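Barkum clip-lid food container, medium: four months of use

I bought the Barkum to replace a glass dish that had lost a corner. I carry lunch most days and keep cut fruit and leftover rice in the refrigerator, so a container in this house gets opened and closed several times before it gets washed. Mine came from the kitchen aisle at the Firkport store, on the bottom shelf, next to the pitchers. They had the small and the medium. I took one medium home to try before buying more.

It's a rectangular clear plastic box with rounded corners. The lid has a blue rim and clip flaps that fold down over the sides. The plastic has a slightly milky look, more so than the glass did, but you can still tell rice from potatoes without taking the lid off. 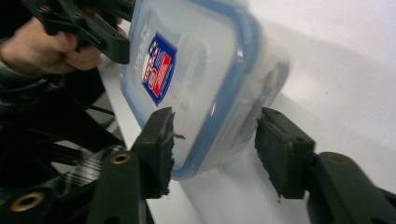 The main thing I wanted was a lid that stays on in a bag. I filled the box with water, clipped it shut, wrapped it in a dish towel and left it on its side overnight. The towel was dry in the morning. I did the same thing last week, after four months of regular use, and got one damp spot the size of a quarter near a corner. When I ran my thumb along the seal I found a grain of rice stuck in it. With that out, I repeated the test and the towel stayed dry.

The clips are stiff at first. For the first couple of weeks I had to put the box down on the counter and press with the heel of my hand. They have loosened up since then and I can close them with my thumbs. My mother has arthritis and still can't open it easily, so she uses her old round tubs when she visits. If you have trouble with your hands, try one in the store first.

Cleaning is mostly easy. The rounded corners help a lot, and a sponge gets into all of them. The groove on the underside of the lid is another matter. Water sits in it after the dishwasher, and I have to shake it out or stand the lid on edge on the rack. I also pull the seal out every few weeks and wash it by hand. It goes back in without a fight as long as you start at a corner.

Stains: tomato sauce left a faint orange band after one night. Baking soda paste took most of it off. Curry I haven't tried and don't plan to. Smells have not been a problem except with raw onion, which hung around for two washes.

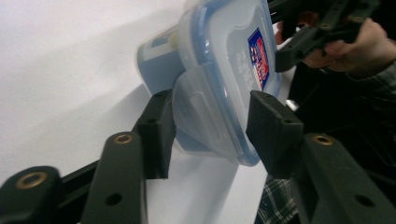
There is a label stuck on it, and I would like a word with whoever picked the glue. It peels in strips. I soaked one corner for an hour and still needed cooking oil and a fingernail to move it. If the label bothers you, plan on spending some time with it. The small white lettering on the plastic doesn't come off, and I wouldn't try.

I use the microwave at work with the lid unclipped and resting on top. The box has not warped, though I never go over two minutes. I would not put anything greasy in there on high. In the freezer it has held soup since May with no cracks. Leave some room at the top.

For comparison, I also have a Grernance box of nearly the same size, which cost less. Its lid snaps on all the way around with no clips. It's faster to close, and fine for crackers or anything dry, but it came open in my bag twice and I stopped carrying it. It does stack better. The Barkum slides a bit on top of another container if the refrigerator door gets a hard pull.

Gerd Brinkmann, who wrote to me after my review of bread boxes, wanted to know if you can buy the seal separately. I couldn't find one at Firkport or online. If it wears out you are probably buying a new box, and that's my biggest complaint.

I've bought two more mediums since I started writing this. One is for flour, and one stays at work in my desk drawer. I would buy the small as well if they sold it in a taller shape.

Good: lid holds in a bag, easy corners to wash, fine in the freezer.
Not so good: stiff clips when new, label glue, no spare seals.
Rating: 4 out of 5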